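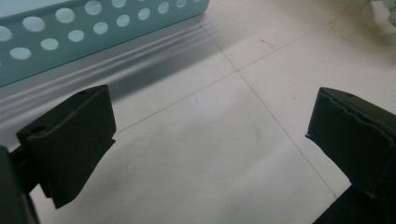
# Red marks on cream floor tile, tried the usual stuff, whats next?

Moved into a rental in Prarkbridge in June. Tile floor in the back room, pale cream, square tiles, thin dark grout. Nice enough. There's a red scribble on one of the tiles, faint, and then some thin red lines a bit further over that look like somebody started drawing a box and quit. Didn't notice it at the walkthrough. Noticed it about five minutes after signing, of course.

Don't know what it was made with. Could be marker, crayon, pencil, one of those grease pencils tile people use. Lines are thin. Feels flat when I run a fingernail over it, nothing comes up.

Tried so far:

- dish soap and warm water, nothing
- glass cleaner, nothing
- white eraser, maybe a tiny bit lighter?? could be wishful
- scrubbing harder, sore wrist

The deposit is 1,000 and I'd like all of it back when I go, so I don't want to wreck the finish. Also don't know if the tile is ceramic or stone or what. Landlord says "regular tile" - thanks.

Second thing, smaller. I keep a light blue plastic basket on that floor, the kind with the round holes all over. It has a ridged rim and when I slide it along I'm scared it'll scuff. Should I be putting something under it or am I overthinking?

Would like to get this done before my sister comes with the baby, who is on the floor 100% of the time, so nothing that leaves fumes please.

**Edit:** no rubbing alcohol in the house right now, will buy if thats the answer

---

## Answers

### Đức Lâm

Buy the alcohol. It's the answer like 9 times out of 10 for red marker on glazed tile.

First find out what you have though. Put a few drops of plain water on a tile in a corner, wait ten minutes, wipe. If the spot went darker the tile is soaking it up - unglazed, or stone. If it just beads and wipes off, glazed, and you can relax a lot.

Glazed:

1. Cotton pad, rubbing alcohol, lay it on the mark. Don't scrub yet. Two minutes.
2. Wipe toward the middle of the mark so you dont spread pink everywhere.
3. New pad, repeat. Keep going as long as color is coming off on the pad.
4. Rinse with water, dry with a towel.

If no color comes off on the first pad then it's not that kind of ink. Try a dab of baking soda and water, paste like toothpaste, soft cloth, small circles. That gets crayon and pencil pretty good. White non-gel toothpaste works too if you're out of baking soda.

Window open while you do the alcohol. Smell is gone in half an hour or so, well before any baby shows up.

Stay off the grout with the red stuff!! Once dye gets down in a grout line you'll be there all weekend. I did this in my old place on Ultumgate and ended up going over the line with a grout pen to hide it. Dark grout at least, so you've got that going for you.

If it soaks up water, stop and post again, different rules. No vinegar, no lemon, no bathroom descaler until you know. Acid etches marble and limestone and you can't wipe that off.

### Misau65

magic eraser. done. had the same thing w/ my kids, took 2 minutes

> **Đức Lâm:** works but it's a fine abrasive, can dull a shiny glaze if you lean on it. test behind a door first

> **Misau65:** never dulled mine

### Khoa Bạch

Agree with the alcohol, wanted to add a couple things.

Thin straight-ish lines making part of a rectangle, sounds like layout marks to me. Somebody figuring out where a cabinet or a machine was going to sit. I've done it myself with a red wax pencil. Wax won't budge for soap or glass cleaner. Warm it a little with a hair dryer, low, then wipe with a dry paper towel, *then* alcohol for whatever's left. Just a guess from what you wrote, but the hair dryer costs you nothing.

Take photos before you start, send them to the landlord, say it was there when you moved in. In writing. Do that even if it all comes off. Should of been on the move-in sheet but late is better than never.

Basket - plastic on glazed tile won't scratch it. Grit trapped under the rim will. Sweep, and lift it when it's full. Felt pads if you want, they fall off ridged rims though, never found a glue that holds.

> **asker:** did the water drop thing, it beads. getting alcohol tonight, emailing photos now. ty both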